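I've had the Drellau Numik in our family room since February, which feels like long enough to have opinions, and I have a lot of them for such a small refrigerator!

Some background first. Our kitchen is at the other end of the house and up four steps, and the big fridge in there is always packed to the point where you have to take out three things to get the milk. I wanted a second, little one where the kids spend their day, mostly for drinks and cut fruit and the odd bottle that needs to stay cold. I looked at the Fang (cute, tiny, noisy in the store) and at the Trindari, which was nice but taller than my space allowed. The Numik was $20 less than the Trindari and came from a guy two towns over who'd used it in his workshop. So no, mine was not pristine when I got it, and I'm reviewing it as a well-used machine. I kind of think that's more useful anyway. Everything looks good on day one.

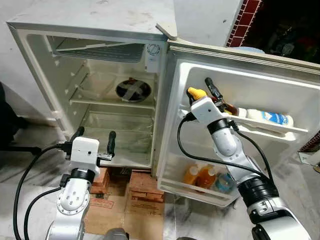 Storage is where I was most surprised, and it's really all in the door. I figured I'd be using the main compartment and treating the door as extra, and I do the opposite. The bottom bin is deep with a wide lip on it, so the two orange juice bottles stand up in there side by side and don't tip when somebody yanks the door open (somebody yanks the door open all day long). The upper shelf has a raised rail and takes the smaller bottles. If you mainly want drinks you could live out of the door and leave the rest for a party tray or a watermelon. I do wish the top shelf were a touch lower, though -- a tall bottle with a fat cap is a squeeze.

The clear shelf inside sits on molded ridges and there are slots for moving shelves up and down, so you can rearrange it pretty easily. I moved ours once and never again. The crisper at the bottom is fine for grapes and a bag of carrots. A head of lettuce is pushing it.

The freezer compartment is a freezer in the sense that it makes ice cubes and keeps teething rings good and cold. Ice cream goes soft in there. Don't buy it for ice cream! Frost builds up on mine in humid weather and I defrost it every couple of months, which means unplugging it, laying down towels, and being annoyed for an afternoon.

Temperature is set with a round dial on the inside wall, next to the freezer part. It works, but the difference between one setting and the next is bigger than you'd expect. I had frozen strawberries at the back for a week before I figured out that a little below the middle is where ours is happy. Get a cheap fridge thermometer and leave it in there the first few days. I'd say that for any small fridge.

Noise: a low hum, then a clunk when it shuts off. The baby sleeps through it. My husband claims he can hear it from the hall, and he may be right, but he also hears the neighbor's garage door, so I'm taking that with a grain of salt.

Now for setup. The feet on the Numik are useless, or at least the ones on mine were by the time I got it. They're short plastic things and the fridge sat so low that I was practically kneeling to reach the juice. It also made mopping miserable. We ended up putting it on bricks, with cardboard at the bottom to save the floor. It isn't elegant. It does put the door at a height I can live with, and it hasn't budged when I've leaned on it.

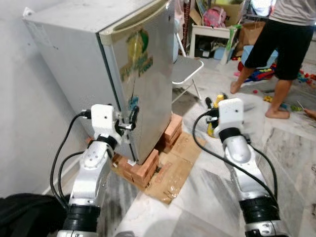 Hilkka Aaltonen wrote to me that she'd had a Numik on a bought stand with casters and gave up on it, as the whole thing rolled a few inches every time she pulled the door. She went back to a fixed base and says the door seal has been better behaved too, now that the cabinet sits level. I hadn't thought about the seal, but I went and checked ours with the dollar bill trick (close the door on it, tug, see if it slides out) and it grips all the way down. Put a level on top before you load it, whatever you stand it on.

Cleaning the outside is easy enough, though I can't say it stays nice. The top scuffs if you use it as a shelf, and everybody uses it as a shelf. Old stickers are a pain as well. I've tried oil and I've tried a hair dryer, and I've decided I can live with a peeling sticker.

What it changed for us is the afternoon. I can be at the big white table cutting something up, with the baby in the bouncy seat next to me, and nobody has to be carried to the kitchen over a cup of juice. The high chair gets pulled over at snack time. It's a small thing, but I used to make that trip with a baby on my hip over and over, and those four steps add up.

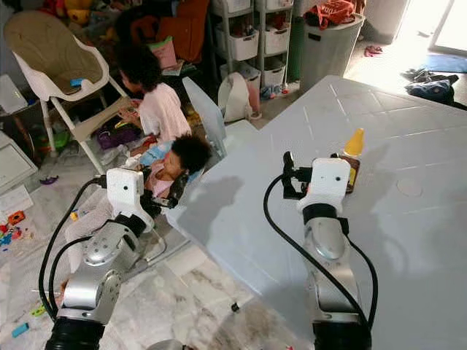 One reader wanted to know if a low fridge in a kids' room just means an open door all day, and whether a latch ruins the finish. Fair worry! We put a stick-on strap latch up high on the door side and it's held fine, and I'd try the adhesive on a hidden spot first. Keep anything you wouldn't want them opening in the kitchen fridge, latch or no latch. Keep the cord behind it, too.

Would I buy the Numik again? Used, for the right price, yes, I would. New, I'd go measure my space one more time and see if the Trindari could squeeze in, mainly for the better freezer. I'd still skip the Fang unless all you need to chill is a few cans.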